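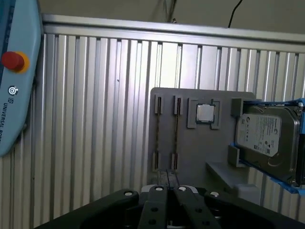

Kapitel 3: Der Tag der offenen Tür

Start | Inhalt | Kapitel 2 | Kapitel 3 | Glossar
Lesezeit: 3 Minuten
Drucken | Per E-Mail senden

Wer verstehen will, was ein Industrieroboter kann, liest das Datenblatt. Wer verstehen will, was er nicht kann, besucht eine Vorführung. Wir beginnen dieses Kapitel deshalb in Stosside, wo die Firma Descombe jeden Juni ihre Halle öffnet und 200 Gäste mit Filterkaffee und Automatisierungstechnik versorgt, in dieser Reihenfolge.

Am Stand des Projekts Ploremell ging es um das Bestücken und Zerlegen von Rechnern. Speicherriegel, ein Prozessor und eine Festplatte von Seagate sitzen dort an einer senkrechten grauen Halterung aus dem 3D-Drucker, die vor einer gerippten Aluminiumwand steht. Der Greifer hat zwei parallele Finger. Der Mensch bringt bekanntlich zehn mit und verbiegt trotzdem Kontakte.

Die Vorführung war für 14 Uhr angekündigt und begann 22 Minuten später. Bis dahin erläuterte ein Ingenieur den Begriff der Taktzeit, was das Publikum mit bemerkenswerter Fassung aufnahm. Eine Besuchergruppe aus dem Werk Hamel wollte wissen, was der rote Knopf am Bediengerät bewirke. Man bat sie, es bei der Frage zu belassen. (Zum Not-Halt siehe Abschnitt 3.4.)

Für den Lernenden ist der Stand ergiebiger als manche Fertigungsstraße. Jedes Bauteil verlangt eine andere Griffstrategie: Ein Speicherriegel ist schmal und empfindlich, ein Prozessor flach, eine Festplatte vergleichsweise schwer. Nach Angaben des Projekts umfasst das Versuchsprotokoll 3.771 Greifvorgänge. Wie viele davon gelangen, stand auf einem Plakat hinter der Kaffeemaschine.

3.1 Was eine Vorführung zeigt

Wir unterscheiden im Folgenden zwischen Vorführbetrieb und Dauerbetrieb. Im Vorführbetrieb sind Lage und Ausrichtung aller Teile vorab bekannt, und neben der Anlage steht jemand, der sie gebaut hat. Im Dauerbetrieb ist diese Person im Urlaub.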